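Visit report: the Saturday open day at De Graaf, Drudthorpe

De Graaf opens its software floor in Drudthorpe to visitors once a year, in September. I went for the morning session, which started at 10 and ran past noon. The company writes control and perception code for two-armed robots. It doesn't build arms. Everything it sells comes under one name, Clutivon, and the open day was a walk through the parts of it.

Our guide was Floor Van Acker, who leads the planning group. She skipped the company history and took us straight to the sorting cell. The task there is small: take objects from a tray and put them in one of two baskets, following a typed instruction. The objects are a marker, a peeler and a toy waffle. The cell runs on the current branch of the code, and each change has to get through it before it is merged.

We began with the wrist view. The head camera decides what to go for and the wrist camera takes over for the last stretch, when the fingers block the view from above. A monitor next to the cell shows the wrist stream with the planner's state printed underneath.

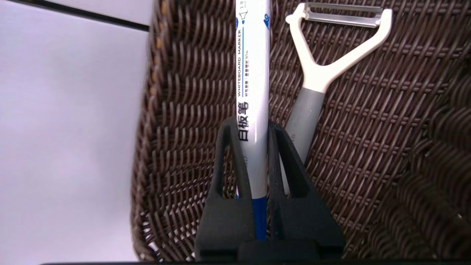
How does the software decide when to let go of an object?
The release check needs three things to agree: the wrist has to be inside a volume set over the target basket, the finger position has to match a held object, and the speed of the arm has to be near zero. If one of them fails for more than 5 control cycles, the arm backs up and the planner is asked for a new approach.

Van Acker said the release check used to be a fixed height above the table. That worked until somebody moved a basket. Now the volume is recomputed from the head camera before each transfer, and the basket position is stored along with a time stamp. An old stamp blocks the move.

Next was the scene model. At the start of a run the software takes a view of the whole table with the arms parked, and builds a list of objects and containers from it. Color matters here, as the instructions say things like "put the peeler in the brown basket." The two baskets are close in size and have the same kind of weave, so shape alone doesn't separate them.
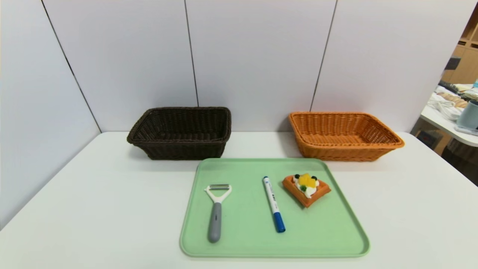
The list also holds a grasp direction for each object. Long, thin things get one grasp axis across the body. The waffle gets several candidates, ranked by how far the fingers would have to open. A grad student in our group asked about deep learning versus rules, and the answer was that detection and grasp scoring are learned, while the sequence of steps is a plain state machine you can print on one page. I saw the page. It has 7 states.

After a coffee break we looked at planning for two arms. Each arm has its own planner process, and a third process called Rirnance hands out reservations of space above the table. An arm that wants to enter the tray area asks for it, gets it for a limited time, and gives it back. The second arm may wait close by with its fingers open, but may not cross into the reserved part.

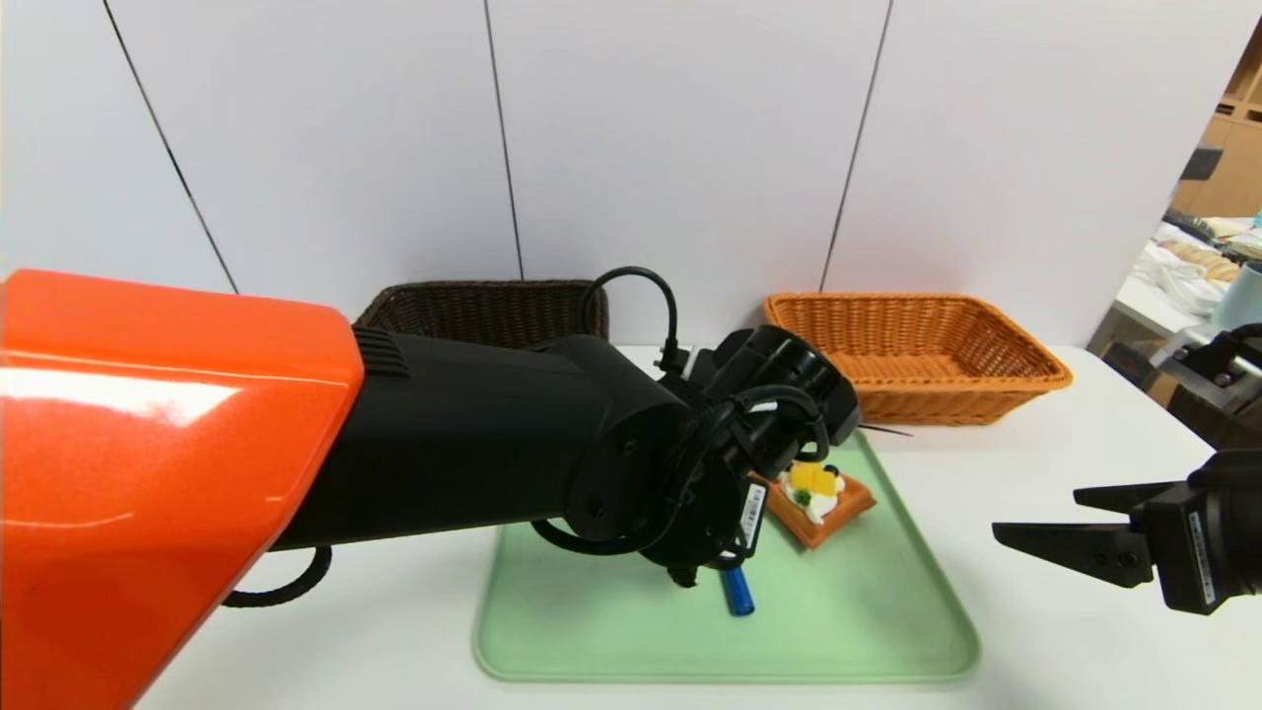 What happens if both arms ask for the same space at once?
Rirnance grants it to the arm with the shorter remaining path and puts the other request in a queue. The waiting arm is given a hold position computed from its current pose, and its request is looked at again when the reservation ends or times out.

The timeout was the part people argued over. It is set to 400 milliseconds past the planned exit time. One visitor thought that was tight for a slow wrist rotation. Van Acker agreed that it had been trouble in earlier versions and said they now add the rotation time to the plan before the reservation is made.

The last stop was the replay tool, and for me it was the best part of the morning. Each run is logged with camera streams, joint positions and planner decisions on one clock. The regression set has 441 logged grasps, including ones made straight off the tabletop, and a new build is scored against all of them overnight. You can stop on any moment, change a parameter and see what the planner would have done from there.
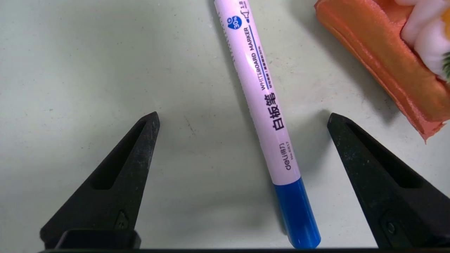 Replay doesn't simulate contact, so it can tell you that a different approach angle would have been chosen but not what the object would have done. For that they go back to the cell. Up to 5 builds a week reach that stage.

Some practical notes. The replay viewer runs on an ordinary laptop, and visitors could try it at a bench by the exit. The log format is documented and I was given a copy of the description. The perception models are not shared. Questions about price were sent to the sales desk, which was closed. Parking is behind the building, and the entrance is on the canal side.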